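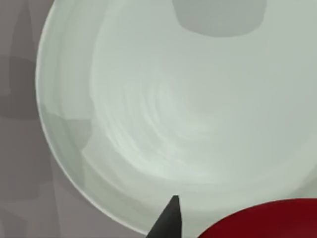

Editora Fosoteo lança em setembro livro sobre a logística dos exércitos na Primeira Guerra Mundial

Volume de 342 páginas reúne mapas, tabelas de abastecimento e cartas de carroceiros, padeiros e ferroviários militares

A Editora Fosoteo anuncia para setembro a publicação de "Pão, Feno e Carvão: o abastecimento das tropas na Frente Ocidental, 1914-1918". A obra abre a coleção Indus, dedicada à história militar vista a partir dos serviços de retaguarda, e estará à venda em livrarias e na loja virtual da editora.

O livro trata de um assunto que costuma ocupar poucas páginas nas histórias gerais do conflito: como se alimentavam, vestiam e transportavam milhões de homens e animais ao longo de uma frente que ia do mar do Norte à fronteira suíça. Os 22 capítulos seguem a ordem cronológica, das colunas de marcha do verão de 1914 até o armistício de novembro de 1918.

A primeira parte examina os planos de mobilização anteriores à guerra e o peso que neles tinham os horários ferroviários. O avanço alemão pela Bélgica e pelo norte da França afastou rapidamente as tropas das suas estações de descarga, e as últimas etapas do percurso tiveram de ser feitas em carroças, caminhões e a pé. O texto acompanha esse problema até a batalha do Marne e mostra como os franceses, que recuavam em direção às suas próprias linhas férreas, tinham nesse ponto uma vantagem.

A segunda parte é dedicada à guerra de trincheiras. Com a frente estabilizada, os exércitos construíram depósitos, padarias de campanha, hospitais veterinários e redes de via estreita que levavam munição e mantimentos até perto das primeiras linhas. Dois capítulos tratam de Verdun e da estrada que ligava a cidade a Bar-le-Duc, mais tarde conhecida como Voie Sacrée. Outro é inteiramente dedicado aos cavalos e às mulas, cuja forragem ocupava uma parte considerável da carga transportada por mar para o exército britânico.

A terceira parte cobre o período de 1917 e 1918, com a chegada das forças norte-americanas e do Corpo Expedicionário Português. O capítulo sobre os portugueses na Flandres descreve a dependência em relação à logística britânica, as queixas dos soldados quanto à ração e as dificuldades de transporte marítimo a partir de Lisboa. As ofensivas alemãs da primavera de 1918 são analisadas sob o ângulo do esgotamento dos animais de tiro e da falta de borracha e combustível.

A edição inclui 300 cartas e anotações de diário, transcritas na íntegra ou em parte e traduzidas para o português. O material vem do Arquivo Jaramillo, acervo particular que autorizou a consulta e a reprodução dos documentos. As transcrições respeitam a pontuação dos originais sempre que isso não prejudica a leitura. Palavras ilegíveis estão indicadas entre colchetes.

Completam o volume um glossário de termos militares e ferroviários, uma cronologia, um índice onomástico e um índice de lugares. Os mapas foram redesenhados para esta edição e trazem a bitola das linhas e a localização dos principais depósitos.

A coleção Indus terá, nesta primeira fase, 2 títulos. O segundo, já em preparação, abordará os serviços de saúde e a evacuação de feridos por trem e por canal. A data de lançamento será divulgada mais adiante.

O lançamento será realizado na Livraria Hirville, às 19 horas, com entrada gratuita e sujeita à lotação do espaço. Haverá uma apresentação do projeto pela equipe editorial, seguida de perguntas do público. Reproduções dos mapas ficarão expostas no piso superior da livraria durante todo o mês.

Professores do ensino médio e superior podem solicitar à editora um caderno de apoio em formato digital, com trechos selecionados, mapas em alta resolução e propostas de atividade. O caderno é gratuito e pode ser usado sem a compra do livro.

Serviço

Título: Pão, Feno e Carvão: o abastecimento das tropas na Frente Ocidental, 1914-1918
Coleção: Indus, volume 1
Editora: Fosoteo
Páginas: 342
Formato: brochura e livro digital
Lançamento: setembro, às 19 horas, Livraria Hirville

Sobre a Fosoteo

A Fosoteo é uma editora independente de livros de história, com catálogo voltado para os séculos XIX e XX. Publica obras originais em português e traduções.

Exemplares para resenha, capa em alta resolução e trechos para publicação podem ser pedidos à assessoria de imprensa da Editora Fosoteo.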